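Bathroom week at Plutora

Hello again from the shed! If you've been reading along since January you'll know we finished the kitchen set and swore we'd take a breather. We didn't. The vanity and the tub are in, and we've moved on to the squeegee.

I had my first proper go with the hand-held grippers, one in each fist, and my forearms would like a word. You do the job yourself through the grippers, the recording goes off to training, and later the robot has a crack at it. Simple enough on paper. Cornel Grecu, who is teaching the rest of us, kept telling me to slow down – my wiping is apparently far too much like my wiping at home. 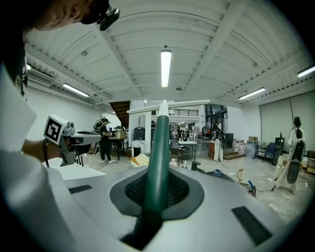
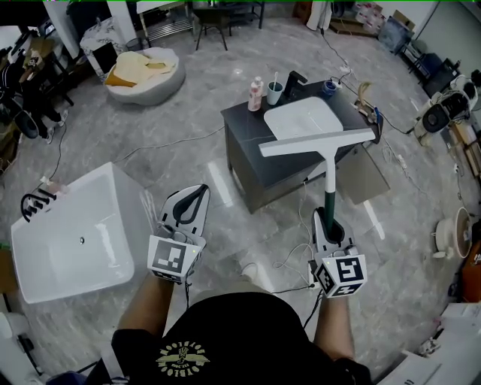 Squeegee practice with the hand-held grippers. The second photo has the basin and tub in view.

The fiddly bit is the grip. Grab the handle too high and you run out of wrist before you reach the far side of the basin, and then it's back to the start. We've kept 376 recordings so far and binned 88, plenty of them mine. The goal for this set is 2,000, so there's a fair bit of wiping ahead of us!

Three of you have asked whether you can come and try it. Yes, please do. Wear comfy shoes and leave your rings and watches at home. Cornel has the sign-up sheet, and the mornings are filling faster than the afternoons. Next job after this one is folding towels, and I've already asked to go last.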